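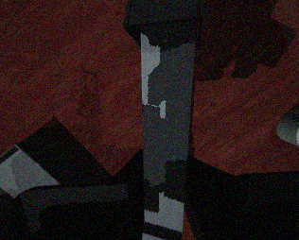
Figure 1. Rendered view with a gray vertical bar against a grainy maroon surface.

3.2 The claim of an old flood story

The Istow flood tale is usually presented as very old. In the common version, a potter's daughter seals the rain in a jar, and the jar cracks when her brother lies about it. Popular books call it a survival from before writing. We doubt this.

The only full text is the Osero notebook, a set of 28 leaves copied by a schoolteacher who gave no source for the story. Matei dated the tale to 3000 years ago on the strength of the jar alone, which he linked to burial jars from Trindach. But jars are everywhere in flood stories, and a burial jar is a poor match for one that holds rain.

Qaisi compared 16 shorter tellings and found the lying brother in only two of them, both collected after the notebook was printed. Her reading is that the brother came from a school play. We find this possible, though she offers no script and the play is known only from one letter.

What remains is a story about a girl, a jar and too much rain – plausible as local tradition, but with no date attached. Section 3.3 takes up the place names, where the evidence is a little better.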